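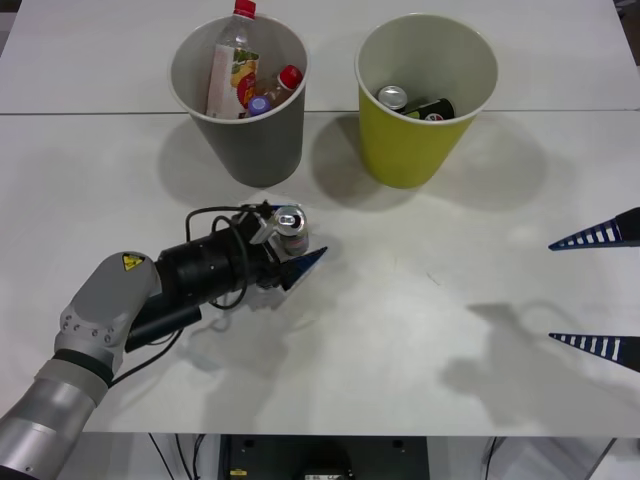 Ticket: Cups at the break room sorting table tip over and stick together
Site: Doltbridge, second floor
Category: Supplies / recycling
Status: Closed, with one point left for follow-up

Original report

Good morning. I write about the sorting table in the second floor break room. We use two colors of paper cup there: the gray one is for plastic bottles and the yellow-green one is for drink cans. When the cups become full, a person carries them to the big bins in the corridor and puts the cups back on the table.

Since we received the new box of cups from Padska we have three problems.

1. The gray cup falls over when a tall bottle stands in it. It does not happen every time, but it happened four times in one morning.
2. New cups do not come apart. They are delivered one inside the other, and when I pull one, I often get two or three.
3. People put cans in the gray cup and bottles in the yellow-green cup. Maybe this is not a supply problem, but I mention it because it started in the same week.

The box says 1000 cups, mixed colors. We have used nearly 70 of them. I would like to know if the cups are faulty or if we use them in a wrong way.

Reply from Supplies

Thank you for the clear report. Please check these things and write the result here:

- Is the cup standing fully on one panel of the table, or is it on the line where the two panels meet?
- Are the bottles empty when they go into the cup?
- Where is the box stored?
- What is the item number on the side of the box?

Update 1

I checked the table first. The line between the two white panels is very thin and I could not feel a step with my finger. I put a gray cup on the line and then away from the line, with the same bottle inside. It fell in both places when I pushed the bottle a little. So I think the table is not guilty.

The bottles are the more interesting part. Many of them still have some juice inside and the cap is closed. With a full rest of juice at the bottom the cup is more stable, which surprised me. The worst case is an empty tall bottle that leans on the rim, because the neck is high above the cup and a sleeve can catch it easily. Two bottles together, a tall one and a small one, hold each other and stay quite well.

The box is stored in the cabinet above the sink. Item number ends with 269.

Reply from Supplies

Item 269 is the wide cup. Before, you had the straight cup from Ilari, and it had a larger bottom. The wide one is easier to fill but the bottom is narrow, so what you see with tall bottles is normal for this shape. It is not a fault.

About the cups that stick together: the cabinet above the sink gets steam from the kettle. Please move the box to a dry place and leave the top open for one night. Then try again.

Update 2

I moved the box to the shelf in the copy room. The next day I took 20 cups from the top and only two stuck together. From the lower part of the box it is still bad. I will leave it open for some more days.

A small trick that works for me: do not pull the cup straight up. Turn it a quarter to the left and then pull. If you squeeze the rim it only gets worse.

For the tall bottles I tried three things:

- A flat stone from the plant pot at the bottom of the cup. It works, but the stone goes into the big bin with the bottles if you forget it. I forgot it.
- Two cups, one inside the other. A little stiffer, but it falls the same way.
- Small bottles first, lying low, and the tall one in the back. This is the best. The cup did not fall the whole afternoon.

Reply from Supplies

Please use the third way. No stones, please, the Costigan people who collect the bins do not accept them.

We can also send a lower container for the bottles, but we have none in gray at the moment. Do you want to wait for gray, or take another color?

Update 3

I prefer to wait for gray. People here have learned the color now and I am afraid a third color will start problem number 3 again.

About problem number 3: I put a paper note on the wall, "gray = bottles, yellow-green = cans". Before the note I found wrong items almost each time I emptied the cups. After it there was only one can among the bottles, in October, when we had visitors from the other building. I also ask everybody to leave the caps on the bottles, so they do not roll under the table. If Costigan wants the caps separate, please tell me and I will change the note.

It takes me 90 seconds to empty both cups, so I do it now at 11:00 and again at 15:30 - before, I waited until they were full to the top and this was surely part of the trouble.

Closing note from Supplies

Tipping: solved by loading order and by emptying twice a day.
Sticking: better after moving the box. If the lower half is still bad, reopen this ticket and we will ask Padska for a replacement.
Wrong items: solved with the note.
Open point: low gray container, on order for Doltbridge. Caps stay on until Costigan answers.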